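Section 4: Setting Up and Adjusting the Humidifier

Read this section before you fill the tank. It covers the Surine room humidifier with the 33-series base. If your base has a round dial and no display, you have the older model and the menu steps below will not match what you see.

The box says "ready in two minutes." It isn't, if you want the thing to work properly. Allow most of an evening for the first setup, nearly all of it waiting.

4.1 Before you start

Work out whether you need a humidifier at all. A cheap stand-alone humidity gauge costs less than one replacement filter. Put it in the room you care about and leave it for a full day and night. If it reads in the forties, leave the humidifier in its box. Dry lips in December are not proof of dry air, and neither is a static shock from a fleece blanket.

Marketing for these machines, ours included, leans hard on sleep, skin and general well-being. Treat those claims as you would any others printed on a carton. The machine adds water to air. Whether that does anything for you is something you will have to judge after a couple of weeks.

4.2 Choosing a spot

1. Pick a flat, level surface that can take the weight of a full tank. A wobbly side table won't do.

2. Keep the unit at least a foot from the wall. Wallpaper closer than that will lift at the seams sooner or later.

3. Stay away from heating vents and radiators. Warm air blowing across the sensor makes it read dry, and the machine will run all night trying to fix a problem that doesn't exist.

4. Don't set it on bare wood. Use a waterproof tray, with a raised lip if you can find one. The Maglaya tray sold as an accessory fits well but costs too much for what it is. Any plastic boot tray of the right size does the same job.

5. Plug straight into a wall outlet. No extension cords and no power strips.

Caution: Never place the unit above electronics or where the cord crosses a walkway.

People like to put the machine on a dining table or a dresser with a cloth over it. Fabric under the base wicks up drips and holds them against the surface below, and you won't notice until there is a stain. If the table has to be the spot, take the cloth off that end or put the tray on top of it.

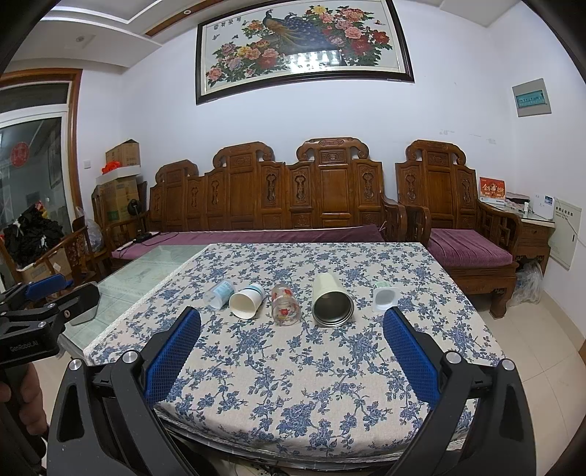 Floor placement is worse than it looks in the catalog. Cool mist sinks, and on the floor most of it ends up in the carpet. Two to three feet up is the useful height for a bedroom.

4.3 Filling the tank

1. Lift the tank straight up by the handle. If it sticks, rock it gently from side to side. Don't pull on the mist nozzle.

2. Turn the tank over and unscrew the cap.

3. Rinse the tank twice with plain water. New tanks smell of the factory, and the smell will end up in your bedroom if you skip this.

4. Fill with cool water to the MAX line. Hot water warps the seal, and a warped seal leaks.

5. Screw the cap back on until it stops, then hold the tank over the sink, cap down, and count to twenty. If it drips, take the cap off and look for a twisted gasket.

6. Lower the tank onto the base. You should hear the valve gurgle as the base fills.

Note: About distilled water. You will read everywhere that you must use it. With soft tap water, you probably don't need to. With hard water, you do, or you'll find white dust on every dark surface in the room. Try tap water for a week and wipe a shelf with a black sock. The sock will tell you more than the water report.

Note: The Plavance mineral cartridge is meant to let you use hard tap water. It helps for the first few weeks and less after that. The carton rates it for 70 fills. We would plan on fewer if your kettle scales up quickly.

Caution: Do not add oils, perfumes, vinegar or bleach to the tank while the unit is running. The tank plastic is not made for oil and will crack along the bottom seam. This damage is not covered.

4.4 First run

1. Press and hold POWER until the display lights.

2. Set the mist level to LOW. Resist the urge to start on HIGH. All you will get is a wet tray.

3. Leave it for three hours with the door closed.

4. Check the surface around the base with your hand. Damp means the unit is tilted, the mist is set too high, or the room doesn't need more water.

5. Compare the number on the display with your stand-alone gauge.

Step 5 is where most people get annoyed. The two numbers will not match. The sensor sits in the base, right under the thing making the mist, and it reads high. A gap of five points is normal. A gap of ten means the unit is too close to a wall or a curtain. Trust the gauge across the room, and use the display only to see which way things are moving.

4.5 Setting a target

1. Press MODE until the droplet symbol blinks.

2. Use the arrows to pick a target. Start at 40.

3. Wait for the blinking to stop. There is no confirm button, whatever the quick-start card says. The card was printed for an earlier version and is still being packed.

4. To fix the sensor gap, hold MODE and the down arrow together until "OF" appears, then enter the difference between the display and your gauge.

The target range goes up to 70. We can't think of a bedroom that should be set there. Above 50 in cold weather, water starts to gather on window glass, runs down into the frame and feeds mold. If your windows fog in the morning, drop the target by five and look again the next day.

AUTO mode deserves a word. It changes the mist level in response to that same badly placed sensor, so it tends to run hard, stop, and run hard again. Some people don't mind. Light sleepers do, and for them a fixed LOW setting gives a steadier room and a steadier sound.

4.6 The phone app

You don't need it. Every setting can be reached from the buttons on the base. The Aner app gives you a weekly schedule and a graph, and in exchange it wants your email address and your location. The location is used to look up outdoor weather, which has little to do with the air in your bedroom.

If you still want it:

1. Hold MODE and POWER until the wireless symbol blinks.

2. Open the app and choose Add Device.

3. Pick your home network. The unit can't see 5 GHz networks, and the app won't tell you so. It simply fails with error 297.

4. If it fails twice, unplug the base, wait a minute and start over at step 1.

Schedules are stored in the base once they are saved, so you can delete the app afterward and keep them.

4.7 Cleaning

This is the part that matters most, and it's the part people skip. A dirty humidifier is worse than none. Whatever grows in the tank goes into the air you breathe.

Every day the unit is in use:

1. Empty the leftover water. Don't top it up.

2. Rinse the tank and refill it.

Every week:

1. Unplug the unit and remove the tank.

2. Pour 200 ml of white vinegar into the base and leave it for half an hour.

3. Brush the small metal disc in the base with the soft brush supplied. Never use a knife, a scouring pad or a fingernail.

4. Pour out the vinegar from the side away from the air outlet. Water in the outlet will reach the fan.

5. Rinse until the smell is gone, then wipe dry.

Caution: "Antibacterial" tank plastic does not replace any of these steps. Ours carries that label too. It slows growth on the plastic itself and does nothing for the water.

If you know you won't keep up with the daily rinse, a pan of water on the radiator or laundry hung indoors will do some of the same work with less to go wrong.

4.8 If something seems wrong

No mist, fan running: The tank isn't seated, or the disc is scaled over. Reseat first, then clean.

Gurgling: Normal while the base refills. If it never stops, check the cap gasket.

Display reads 33 and won't move: The sensor is wet or covered. Unplug, leave the base open overnight, and try again. If the reading is still stuck, the sensor has failed and the base needs to be replaced.

Musty smell: Do the weekly cleaning twice in a row. If it comes back within a day, throw out the filter. Filters can't be washed, despite what you may read online.

Water on the table: See 4.2, then the drip test in 4.3. It is nearly always the cap.

4.9 Putting it away

Clean the unit as in 4.7, remove the filter, and let every part dry for two days with the cap off. Store the tank and base separately. A tank boxed up damp in spring will be unusable when you open it in December.

Section last revised June 22, 2026.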